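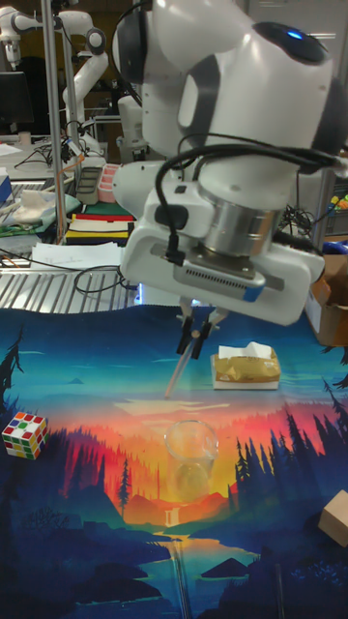
Posham Recipe Cards - README

Apr 6, 2020
By Anel Radebe

This folder holds typed copies of 352 handwritten recipe cards from the town of Posham. The cards were written by several home cooks over a long period, and most have no date. Xolani Joubert typed the first batch and I typed the rest. We each checked the other's work against the cards.

What is in the folder

cards.csv - one row per card
ingredients.csv - one row per ingredient line, linked to cards.csv by card_id
notes.txt - remarks written on the backs of cards
changes.txt - what was changed in each release

All files are UTF-8 text. Fields are separated by commas, and any field with a comma in it is in double quotes.

Columns in cards.csv

card_id - a number, never reused
title - as written, including spelling mistakes
writer - initials if the card has them, blank if not
category - one of 9 values, listed in changes.txt
method - the full text of the instructions
serves - a whole number, or blank
legible - yes, partly, or no

The category was chosen by us. Cards that fit two categories went into the one the cook had filed them under, if the box had dividers. The Gasard box had dividers. The Fekete box did not, so the choices for those cards are our own and you may disagree with some of them.

Columns in ingredients.csv

card_id
line - position on the card, starting at 1
amount - as written
unit - as written
item - as written
item_plain - a modern everyday name for the same thing

Amounts were left alone. "Butter the size of an egg" is in the amount and item columns as it stands, and there is no converted value. An early version had a grams column, but Xolani and I got different answers for the same card too often, so it was dropped.

Words we could not read are marked [?]. A word we could read but were not sure of has [?] after it. There are 60 cards with at least one such mark, nearly all of them from the Fekete box, where the ink has faded.

Known problems

- Seven cards have a title and ingredients but no method. They are kept, with method left blank.
- Oven settings are given as "slow", "moderate" or "quick" on most cards. We did not turn these into degrees.
- Some recipes appear more than once with small changes. These are separate cards and have separate rows. If you are counting recipes, you will need to decide what counts as the same one.
- A few canning and pickling cards follow old methods that are not considered safe today. Do not cook from them without checking current advice.

Using the files

The CSV files open in any spreadsheet program. Set card_id to text when importing if you want to keep the leading zeros. We used Userley to sort and search the cards while typing, but nothing in the files depends on it.

You may copy and share the files freely. Please keep this README with them and name the Posham cards as the source.

The next release is planned for June and will add the remaining notes from the Gasard box. Corrections are welcome before then - send the card_id, the column and the wording you think is right.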